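Grape-packing robots paused after gripper fault at Usilow

Hisora has halted its two-armed fruit labeling trial at the Usilow test site after a gripper closed without a command while an operator was reaching in to clear a jam, the company said in a notice dated March 28, 2023.

The operator was not hurt. The company's notice calls the incident a "minor unplanned motion." It takes until the third page to mention that the emergency stop was pressed twice before the arm let go of the container it had hold of.

The trial pairs two small arms over a shared table, where they handle supermarket-style clamshells of grapes and other fruit and are supposed to put the right label on the right container. Hisora has been promoting the setup to packing houses as safe enough to run without a cage, on the grounds that the arms are light and slow.

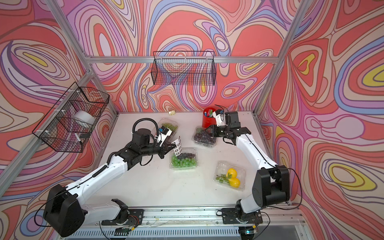

The two arms at work over containers of grapes and lemons, with one gripper holding a printed card.

According to the notice, the fault was traced to the gripper controller, supplied by Hellwig. When a cable connection dropped out for a moment and came back, the controller restarted and ran its homing routine, which closes the fingers all the way. The arm's own software had no idea this was happening and reported itself as idle.

That should worry anyone thinking of buying one. An arm that says it is idle is the arm people put their hands next to. Hisora's logs show 478 hours of running time at Usilow, and a search of them after the incident found 18 earlier restarts of the same kind. None had been reported. The company says they caused "no operational impact," though it also concedes that torn labels and dented containers were being written off as ordinary waste during the same period.

Riku Higuchi, who leads the trial for Hisora, said the restarts were logged as communication warnings and were not reviewed by a person.

"We had alerts for the arm and alerts for the cameras," Higuchi said. "The gripper was treated as an accessory. We are changing that."

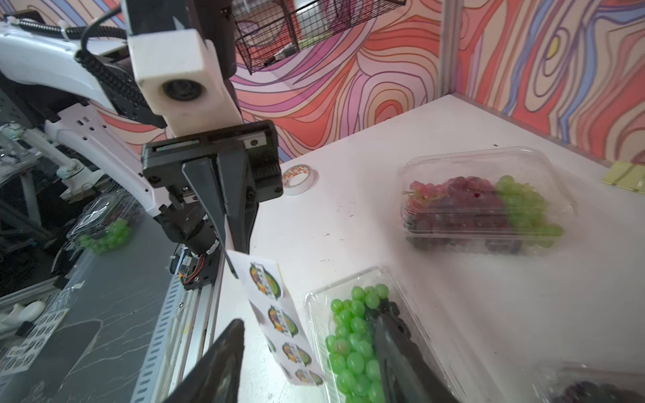 Round fruit labels hang in a strip at the gripper, over the table with its clamshells of grapes.

The fix is a software update that makes the gripper wait for a command before homing, plus a new strain relief on the cable. Hisora says the updated version passed 200 forced restarts on the bench. It has not said whether any of those were done with the arm moving — or with the emergency stop pressed, which is the part of the incident the notice explains least.

Dorovora, the packing company that had been expected to take the first units, said it was still reviewing the notice and would not comment on its order. Its own installation was planned for June. Hisora said that date had not changed.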